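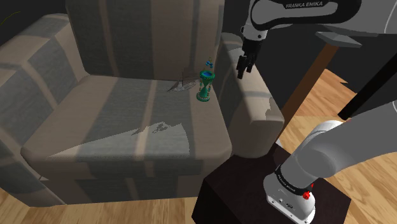 *Armchair in striped fabric, with a small hourglass-shaped ornament on the seat.*

## Trainee upholsterer wanted, Prirnley

Minhas is a small upholstery workshop in Prirnley. We re-cover and repair chairs, sofas and window seats for private customers, and do contract work for two hotels in Clustwood. We are looking for a trainee to start in November.

You will spend most of the first year on stripping frames, webbing, cutting foam and plain machine sewing. Pattern matching on stripes and checks comes later, once your cutting is reliable. Monique Besson runs the bench and will train you.

**The job**

- Four days a week, 8 am start, half an hour for lunch
- A paid trial of 5 days before we make an offer
- Tool allowance of £800, paid after the trial
- Help with collections and deliveries in the van, usually one morning a week 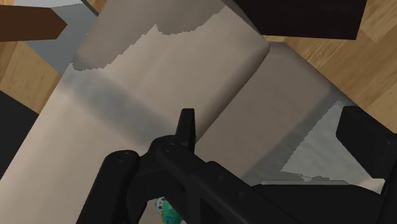 **Do I need to have done upholstery before?**
Previous experience is not needed, but you should have made or mended something with your hands and be able to talk us through it.

**What we need from you**

You must be able to lift one end of a sofa and stand for long periods. A driving licence is useful - we will still consider you without one. The workshop is up a flight of stairs and there is no lift, although heavy pieces go up by hoist. Old stuffing is dusty work and we supply masks.

The bus from Wasten stops 10 minutes' walk away. There is parking in the yard for staff.

**How to apply**

Write to Monique Besson at the workshop with a page about yourself and photographs of anything you have made. Please include a daytime phone number and say when you could start. We do not need a formal CV. Anyone we would like to meet will be asked to come in for an hour, see the benches and try some hand stitching.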